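Reusable Totes and Household Food Waste in a Small Town
Final Report, Community Planning Practicum
Prepared by Fereshteh Safavi and Mervin Tremblay

Background

The town of Flulside collects trash and recycling every week but has no separate pickup for food scraps. Residents who wish to compost must either keep a pile at home or drive to the drop-off site on Liller Road. Many homes in the older part of town have small yards or none, and home composting is not practical there. The purpose of this project was to learn whether a shared tote, placed within walking distance of several homes, would lead residents to separate their food scraps on a regular basis.

The project was carried out during the spring term under the Community Planning Practicum. The study area was the MacLeod neighborhood, which is made up mostly of two-story apartment houses and a few single-family homes. It was chosen for its distance from the drop-off site and because the neighborhood association had already asked the town for help with odor from its trash enclosures.

Method

Letters were sent to every address in the study area. In all, 72 households agreed to take part. Each household received a countertop pail with a lid, a one-page guide to accepted materials, and the location of its assigned station. The stations were set up in 7 places, mostly beside existing trash enclosures or at the ends of shared driveways.

The trial ran for 21 days. Totes were emptied 2 times each week by the student team, using a pickup truck lent by Noleo, a local hauling firm. At each visit the team weighed the contents on a platform scale, noted any items that did not belong, and rinsed the tote before returning it. Weights were written on a paper log at the station and entered into a spreadsheet the same evening.

Households were asked to complete a short survey before the trial and a second one at the end. The surveys asked how often the household cooked at home, what it normally did with food scraps, and what would make separation easier or harder. Names were not recorded on either form.

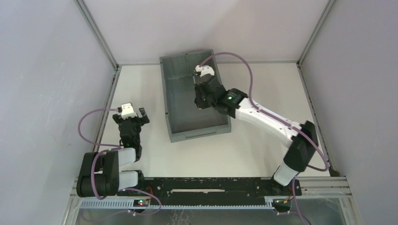
The accepted materials were limited to fruit and vegetable scraps, coffee grounds, tea leaves, eggshells, bread and plain paper napkins. Meat, bones, dairy and cooking oil were left out at the request of the drop-off site, which does not reach the temperatures needed to handle them. The team considered allowing bags sold as compostable but decided against it, as the site manager had found that many of them came through the process nearly whole.

Results

Use of the stations was uneven. Those placed next to trash enclosures received scraps from the first day and remained in steady use. The two at the far ends of shared driveways were used less, and one of them was moved closer to the buildings at the request of residents. Its weights rose after the move, although the period that remained was too short to support a firm finding.

Contamination was lower than the team had expected. The most common problem was produce stickers, followed by plastic bread ties and bagged scraps. On one visit a full bag of household trash was found in a tote, and the contents had to be thrown away. That weight was left out of the totals.

In the closing survey, most residents who replied said that the countertop pail mattered more to them than the station itself. Several wrote that they had tried to save scraps in the past but had nowhere to keep them between trips. Complaints dealt mainly with fruit flies, and these came chiefly in the last week, when the weather turned warm. A smaller number of residents objected to the meat and dairy rule, which they found hard to follow when scraping plates after dinner.

Limitations

Participation was by choice, and the households that joined were likely more interested in composting than their neighbors. The trial took place in spring only. Odor and insects would be a greater concern in July and August, and frozen contents could make emptying difficult in winter. The team was also unable to compare trash weights before and during the trial - the regular truck does not weigh its load by street.

Recommendations

The team recommends that the town extend the trial through one full summer before deciding on permanent service. Stations should be placed beside existing enclosures wherever space allows. Countertop pails should be given to each new household at sign-up, and the printed guide should carry a short note on fruit flies. Pickup should be more frequent from June on.

The town should also discuss with the drop-off site whether meat and dairy could be accepted at a later stage. A change of this kind would require new equipment, and its cost was outside the scope of this report.

Copies of the survey forms and the station logs have been given to the practicum office and may be requested there.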